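27 June 2021, bedroom cell

Sunday, so the building is quiet and the air handling on our floor is off. Came in to finish the wrist work on Randero before the Pokatano people want their runs.

Complaint from Friday: right hand drifts closed when told to stay flat. Log shows the thumb offset off by 12 counts after every power cycle. Dzintra Luik blamed the hand, I blamed the cable, we were both rude about it.

Reseated the forearm connector, left more slack in the loop, re-homed the thumb. Then open-hand holds over the basket, durian as payload, six of them.

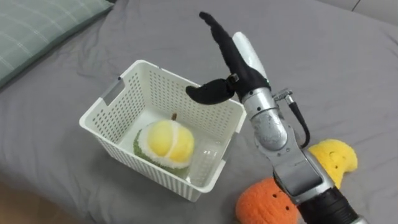

Open-hand hold at basket rim, durian inside. Thumb clear of the toy.

All six holds within limits. So it was the cable. I have written this in large letters on the whiteboard.

Still to sort: the fingertip force table dates from February, and whoever made it saved it as "final_final". Redid the zero with the arm hanging, then pressed on the durian from above at low speed.

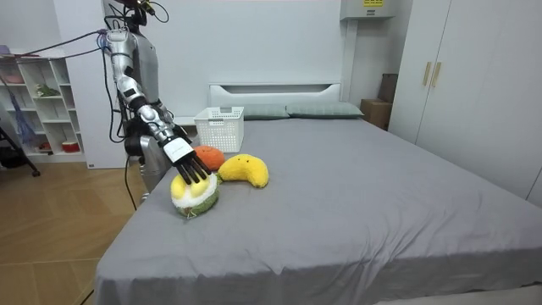
Index reads high on plush, worse on the side where the pile is thick. Dropped the gain a notch and capped the press at 637 on the raw scale, which is a number I trust for today only. Ķēniņš script still throws a warning at startup about the Skaltico driver version. Ignored it, as is tradition.

Joint grease due at 1,000 hours and we are at around that, depending on which counter you believe. Elbow sounds fine. Shoulder bundle wants new ties, none in the drawer, order some.

Dzintra: please do NOT re-home with the hand loaded. Check thumb offset cold Monday, before anything else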